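## Setting the tea table

Before you start, give the white tabletop a good wipe and let it dry properly. The Zalisari tea set is light, and little pieces do like to skate about on a damp surface - the small blue mug most of all.

1. Tip the whole set out gently and have a look through it. Pieces may come to rest on their sides, and they can stay that way for now.
2. Put the plate down first, a comfortable hand's width from the edge, so that everything else has somewhere to belong.
3. Stand the mug beside it, with the handle turned towards whoever will be sitting there. Left-handed guests are very welcome, of course, so do swap it over for them!

**Note:** Deisy Cuadros, who wrote our first guide, always laid the fruit last, and we have kept to her order ever since.

4. Gather up anything round before you go any further, and keep one hand near it while you work with the other. 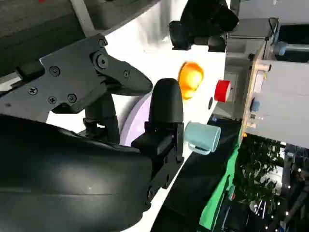
5. Set the fruit on the plate, pressing it down very lightly until it sits still. If it keeps wandering off, a folded napkin underneath does the trick nicely.

**Caution:** Please don't put hot drinks in the mug, however tempting it may be on a cold November afternoon. It is meant for pretend tea only.

6. When tea is over, put the plate back in the box first and the mug on top of it.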